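Cleaning up a scanned relief before casting: how much smoothing is too much?

Last updated: June

Search threads, members, tags
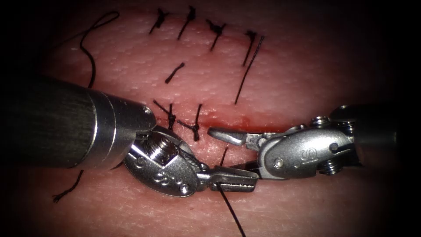

hafstein_kiln wrote:
So I've been putting this off for weeks and I need somebody to talk me into or out of it. I'm trying to make a copy of a small carved panel that belongs to the library in Dinville. It's a shallow relief, a woman with a basket and a lot of drapery, and they want one that people can put their hands on. I did the capture myself with a plain old camera, 480 photos over one long afternoon, and the mesh came out better than I deserved. Except the flat background is all orange peel. Tiny bumps everywhere! The stone isn't like that, I've touched it.

If I smooth the whole thing the background looks great and her face turns into a bar of soap. If I leave it alone I get the bumps in the print and then in the mold and then in every plaster I pull. How far do you all go with this?

mesh_and_potatoes wrote:
Don't smooth the whole thing, mask it. Paint a selection over the background, feather the edge a good bit, smooth only that. Then do a very light pass on the drapery and leave the face completely alone. I did a door panel this way last winter and it took an evening, maybe an evening and a half with the swearing.

Also, what was the light like? Orange peel on a flat area usually means the software didn't have much to grab onto. Pale stone is terrible for it.

hafstein_kiln wrote:
Light was one big window and it moved on me. I started after lunch and by 4 it was coming in sideways. So yes, probably my own fault.

Kohei Nomura wrote:
I'm going to disagree with the masking, sorry. Once you start deciding which bumps are real you're carving, and that's fine if you say so, but the library asked for a copy. I'd reshoot. Overcast day, cover the window with a sheet, go slower, more overlap. You'll get a cleaner surface and you won't have to guess about anything.

mesh_and_potatoes wrote:
Everybody who ever cast anything has cleaned up the seams and filled the pinholes, Kohei. Was that carving too? I don't see a big difference between scraping plaster with a knife and scraping a mesh with a brush.

Kohei Nomura wrote:
Scraping a seam takes off something the mold added. You know where the seam is. With scanner noise you don't know which part is the noise. On a background sure, you can guess pretty well. On drapery I've seen people wipe out real tool marks and never notice, and the tool marks were the best thing about the piece.

miyuki_i wrote:
Can I suggest something boring? Print a test. Cut a piece out of the file, background plus one fold of cloth, and print it at full size at whatever layer height you were going to use anyway. Half of what you're seeing on screen may be too small to survive the printer. I spent two weekends cleaning a portrait bust and then primed it and sanded it and couldn't have told you which version I'd printed.
(Miyuki Ikeda, I mostly do busts, hi)

hafstein_kiln wrote:
Hi Miyuki! Okay that's so obvious I'm a little embarrassed. The panel is 70 cm on the long side so I was going to print it in 4 pieces and glue up. A test corner is nothing next to that. What primer do you use?

miyuki_i wrote:
Narnovix gray, the filler kind, two coats and a wet sand between. Let it sit overnight before you pour any silicone on it. I got impatient one time and had a sticky mold for my trouble.

old_plaster_pete wrote:
Or skip the printer and press a clay squeeze off the original like we did at Meltevach. Took a morning.

hafstein_kiln wrote:
They won't let anything touch the stone, Pete. I asked twice.

old_plaster_pete wrote:
Shame. Then I'm with Kohei, shoot it again. And if the copy is for people's hands, think about what they'll feel. Fingers pick up a ripple you can't see at all.

mesh_and_potatoes wrote:
That's an argument for smoothing the background, Pete.

old_plaster_pete wrote:
It's an argument for a decent scan.

hafstein_kiln wrote:
Okay, update. I printed the corner. Raw on one half, masked and smoothed on the other. After primer the drapery is the same on both, I can't tell them apart even with a flashlight held low. The background does still feel pebbly on the raw half, so Pete's right about fingers. I'm going to ask the library for another afternoon with the window covered, and if they say no I'll mask the background and write it on the label so Kohei can sleep.

Kohei Nomura wrote:
Label is good. I'd be happy with that. Save the raw file somewhere too.

mesh_and_potatoes wrote:
Post the casts when you've got them, and tell us how the glue lines went. I always get a step at the joints.

Recent threads
Hiding glue lines on a multi-part print
Silicone won't cure over primer, help
Best clay for a quick squeeze mold
Plaster or resin for a piece people will handle?
Turntable or walk around it? Photo capture for small busts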